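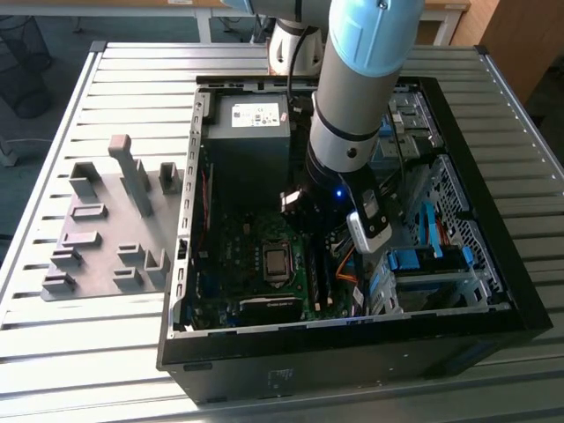

Memory replacement is a useful test of where bench automation stands, and the short status is that it remains slower than a trained technician. The task sounds simple. A DDR module has one keyed notch, two end latches and a single correct orientation, and a person who has done a few dozen will seat one without looking closely. For an arm, most of the difficulty is access. With the tower on its side and the panel off, the gripper has to come down over the memory slots with the processor socket on one side and the drive cage farther over on the other, and the power supply takes up one edge of the interior. Loose cables are worse than any of these. An orange one looped across the motherboard below the gripper has no fixed position from one case to the next, and a planner that treats the interior as rigid will sooner or later catch it.

Akash Vishwakarma ran the Bumora trial at the Skorkance refurbishing shop and has now released the figures. The cell made 1468 insertion attempts on used office desktops. Median time per module was 70 seconds, including the approach and the retreat. Failures fell into 2 groups: modules that stopped against the key, and modules that went in at one end only. The second group is the expensive one, as a half-seated module can pass a visual check and then fail at power-on.

Force sensing helped more than better cameras did. Once the controller was allowed to rock the module slightly along its long axis and watch for the drop in resistance, one-end failures became uncommon. Latches are still opened by hand before the case goes on the table. The Pellora fingertips are too wide to reach the inner latch when a long expansion card is installed.

Beverley Bramwell, who runs the manual benches, points out that her staff also blow out dust, reroute cables and notice bulging capacitors on the way past. None of that is in the trial's scope. Her view is that the arm could take a batch of 200 identical machines today, provided someone preps them, and that mixed pallets should stay with people.

The same limits apply at home. Loading a dishwasher or sorting a drawer involves less precision than a memory slot but far more variation in what is in the way, and there is no fixture plate beside the sink.

The next round is planned for July, with narrower fingertips and a latch-opening step. Shops that can supply scrap towers, working or otherwise, should contact the Yadav office. Cases without side panels are acceptable. Please remove drives before shipping.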